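Notebook, Makhubela bay, June, started 4:40 pm and finished after coffee

OK so, the house rules. I promised Riaan I'd write up where we got to with the kitchen bay before everybody forgets what was agreed and we go back to doing it six different ways. I'm putting it in the notebook first and it can move to the shared Stullach folder once people have scribbled on it. Please do scribble on it! Ntombi has already found two mistakes reading over my shoulder, and one of them was my spelling of "teleoperation".

Background for anyone joining late. The old bay rules came over from the Tristden line, where there was a fence and a gate and the arm moved boxes all day. They were good rules for that. In our bay a person is in and out all afternoon putting toy dishes back, and half of those rules either don't apply or get quietly ignored, and the ignoring is what bothers me. If people get used to skipping rule four they'll skip rule five as well, and rule five is the e-stop.

So the four of us (me, Ntombi, Nour and Riaan) went through the whole sheet this morning with the arm powered and the kitchen in place, trying each rule as we read it.

Speed. We kept two speeds. Anything with a person inside the tape runs at the slow setting, and anything above that needs everyone out and the operator saying "clear" out loud and getting a "clear" back. Slow is 10 percent on the pendant slider. I know the arm has its own limits underneath, and I know they work, I've leaned on them. The slider is the one we can all see from the door. Nour wanted it locked at 10 with a password and I talked her out of it, and now I'm wondering if she was right. Parking that.

Going back to the "clear" business: it feels silly for the first hour and then you stop noticing you're doing it. Nour says they did the same on the boat she used to crew on. The answer has to come from whoever was last inside the tape. A nod doesn't count. Riaan nodded at me twice today and I made him say it both times and he was very good about it.

E-stop. One button on the bench, one in the operator's hand. The hand one is tested at the start of each session with the arm at home and again after lunch, and "tested" means pressed, seen to stop, reset, and written down with initials. I went back through the log and the initials column is very patchy in places, including a stretch where the only person filling it in was Keabetswe. Thank you Keabetswe. The rest of us, me included, need to catch up.

Also please don't hang the hand button on the curtain rail. I found it there this morning. You couldn't have reached it sitting down.

Gripper force. This took the longest. The old sheet just said "use low force", and I'd bet each of us had a different number in our head. We've settled on a per-object card. When a new thing comes into the bay somebody tries it by hand first, then in the gripper at the lowest setting, then steps up until it stays put through a gentle wrist wiggle, and that goes on the card and nobody goes over it without a note. The toy pieces are thin plastic and they flex before they slip, so watch the shape of the thing as well as whether it's moving. Hayley brought up the ridged pieces in particular. If a fingertip lands across the ridges you get a nice firm hold, and if it lands along them the piece can roll a bit, so the card now has a line for which way round to take it. I love that line. It's in her handwriting with a little drawing.

Never put your hand between the fingers to "help". If it's a bad grasp, open, back off, start again. I did this myself in front of three people while explaining why you shouldn't, so consider it a fresh wound.

Handing over. We had nothing at all on this! When one operator swaps with another the arm goes home, the gripper is opened and empty, and the new person reads the last lines of the log before touching anything. No swapping in the middle of a pick. Riaan asked what happens if the phone rings, and the answer is that the phone rings.

The curtain. I hadn't thought of it as a safety item until Ntombi pointed out that you can't see who's behind it. It gives us a plain background and we need that, so it stays, but the gap at the end is to be checked before a session and the space behind it is out of bounds while the arm is powered. Things seem to collect along the bottom of it too. Anything on the floor inside the tape gets picked up before we start, even when it's nowhere near the arm, and especially when it's somebody's own stuff.

Kitchen fixing. The toy kitchen is light, and a light thing in front of a heavy arm is going to shift sooner or later. We're clamping it at the back now, and there are marks on the floor for where its feet go. If the kitchen is off its marks, we stop and re-measure. We don't "nudge it back by eye". I ran one of the stored approach paths against it after it had been moved for cleaning and the gripper came down far closer to the faucet than I was happy with, at slow speed luckily, and I had my thumb on the button. That one's in the incident log as a near miss. Hayley asked if it really deserved an entry, and yes, it does, it's exactly what the log is for. There were no near misses written down for the whole time before that, and I don't believe for a minute there weren't any.

The faucet needs its own keep-out, I think. It's the tall thin thing in the middle of everything, and whoever is driving is usually looking at the fingers and forgets the wrist is following along behind. Same goes for the range hood on the left side, where the elbow ends up higher than you expect when you're reaching across to the sink. We tried a simple box around each and it made the sink almost unreachable, which got a laugh. Nour's going to try a slimmer shape for the faucet and a slab for the hood. Until those are in, whoever's spotting calls the faucet and whoever's driving calls the elbow.

Spotter. Right, this was the argument. The old sheet says two people in the bay at all times. Keabetswe sent in a comment that two people is fine but it doesn't say what the second person is for, and most days the second person is answering email. Completely fair. New wording: the spotter stands where they can see the gripper and the operator's face, and does nothing else. If you need to answer email, call a stop. I'd rather have shorter sessions with a proper spotter and we've cut the block to 63 minutes, which is a ridiculous number, I know. It came out of Ntombi's timetable for the room and I've kept it just as it came, mainly so people ask about it and then read the sheet.

Real water. No. I'm writing it down only so that it's written down. It's a toy sink, the arm isn't rated for splashes as far as we've been told, and I don't want to find out. Dry objects only, and that includes the cloth things. If something is damp it waits on the rack by the door.

Soft items get their own paragraph in the sheet. They drape, they hide the bottom of the basin, and they catch on a fingertip in a way that hard pieces don't. Drive slower near them. If a soft thing catches, stop and open, and lift it off by hand with the arm paused and the button in your other hand. Don't shake it off with the wrist. (It's fun. Don't.)

Recording. Every run gets logged, including the ones that went badly. Rellance have asked for 300 runs from the kitchen and it's very tempting to delete an ugly one and do it over so the set looks nice. Keep the ugly ones and tag them. Hayley's tags are short and I think we should just use them: dropped, missed, bumped, stopped by operator, stopped by spotter. If you need another, ask her before making one up. Last month we ended up with "oops" and "oops 2" in there and I still don't know what the difference was.

And a stopped run is a good run. I'd like that printed big. Newer people feel they've spoiled something when they press the button, and Riaan told me he held off once for exactly that reason when he started. If anybody gives you a look for pressing it, send them to me.

Version number. The sheet is now at 6. Old copies come down from the wall, all of them, including the one inside the cupboard door that still has the Tristden gate diagram on it. I'll laminate the new one once Nour's keep-out shapes are in, so it'll be paper and tape until then.

Still open:
Locking the slider or leaving it (Nour for, me wobbling).
Who signs off a new object card when Hayley's away.
Whether visitors can stand inside the door or only at the window. I lean window.
A better hook for the hand button, near the chair.

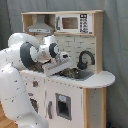
Oh, and on the visitors thing, Ntombi would like them inside the door if they've read the sheet and one of us is with them, and she made a decent case. I've penciled that in as a maybe. Comments in the margin please, in a pen that isn't the red one, I'm using the red one. I'll copy it across to Stullach when Keabetswe has had her turn with it.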